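Home | Notebook | Sites | Methods | Contact

Sediment cores, Clirkby wetland: second look at the phosphorus numbers
Posted Monday, December | Bench notes, Trandurgate Water Lab

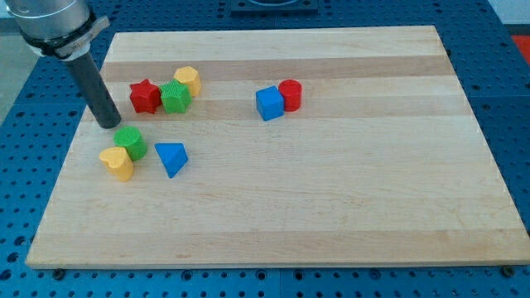
Back to the Clirkby cores today, after a weekend of thinking about them far more than I meant to (sorry to everyone at home). The trouble is still the top section. We take the upper layer as one slice and treat it as one thing, and I'm more and more convinced it's several thin things stacked together. Think of a maple cutting board: light strips and honey-coloured strips side by side, with a couple of darker bands running right across. Grind that up and you'd get one middling brown and never know about the bands! I think that's what we've been doing to our mud.

So, the numbers. Total phosphorus for the whole upper slice at the inlet came out at 1,015 mg/kg, and the outlet was 621. Lovely tidy drop, and it would be very easy to say the wetland is doing its job and go to lunch. But I cut the spare inlet core finer this morning, and the thin dark layer a little way down read 2,182 all by itself. I ran it again after re-zeroing and the repeat was close enough that I believe it.

My guess is a pulse off the paddocks upstream at Mirnham, maybe one big storm's worth of topsoil, settled and then buried. It could also be iron holding on to the phosphorus at that depth, in which case the colour is misleading me. Need the iron extraction before I say any more out loud.

Things to sort out:
- Finer slices on both Kershaw cores before they dry out any further. The 2 mm spacer is in my drawer.
- Porewater from the same depths, kept away from air this time. I rushed it last time and the blank was dreadful.
- Relabel the fridge tubs. Half of them say "inlet" and nothing else, and I'm fairly sure that's my handwriting.

Muffle furnace is on until about four, please leave it be.

Recent entries
Kershaw cores: drying weights
Mirnham drain, turbidity after rain
Blank contamination, again
Reed bed flow check at Clirkby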